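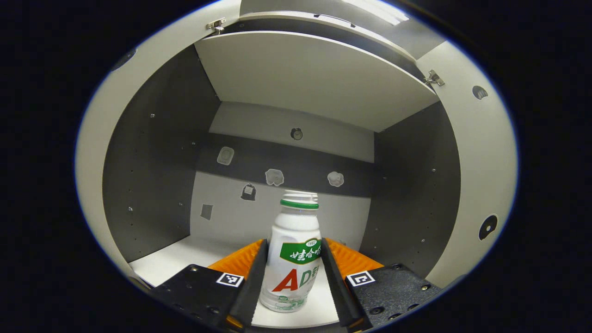 Modul 3729 Verpackungstechnik
Einheit 5: Die formstabile Kunststoffflasche für Milchgetränke
Skript: Felicidad Bautista, Übungen: Edgardo Baluyot

5.1 Grundform
Eine Getränkeflasche gliedert sich in Boden, Rumpf, Schulter, Hals und Mündung. Die gerundete Schulter leitet die beim Verschließen auftretende Axialkraft in den Rumpf ein. Scharfe Übergänge erzeugen Spannungsspitzen und sind beim Blasformen schwer mit gleichmäßiger Wanddicke herzustellen. Ein kurzer Hals spart Material, verringert aber die Grifffläche beim Öffnen.

5.2 Werkstoff und Lichtschutz
Für Milchgetränke kommen vor allem PE-HD und PET in Frage. Weiß pigmentierte Wandungen senken die Lichtdurchlässigkeit – maßgeblich ist der Abbau von Riboflavin. Die Füllhöhe ist dann von außen nicht mehr sicher ablesbar und muss in der Linie anders geprüft werden.

5.3 Etikett
Ein umlaufendes Band verlangt eine möglichst zylindrische Fläche. Auf dem gekrümmten Rumpf ist aus einer Blickrichtung stets nur ein Teil des Aufdrucks lesbar. Marke und Sortenbezeichnung sind daher so zu setzen, dass sie auch bei verdrehter Flasche erkennbar bleiben. Zu unterscheiden sind Direktdruck, Klebeetikett und Schrumpffolie (vgl. Einheit 2).

5.4 Standsicherheit
Kippwinkel: tan α = r / h
r = Radius der Standfläche, h = Höhe des Schwerpunkts. Für teilgefüllte Flaschen gilt die Formel nur näherungsweise, da sich der Flüssigkeitsspiegel beim Kippen verlagert.

Aufgaben
Kippwinkel für leere und volle Flasche berechnen, Ergebnisse vergleichen.
Etikettierverfahren für eine weiße Flasche mit gerundeter Schulter auswählen und begründen.
Abgabe: 23. Mai, Übungsraum Wirnport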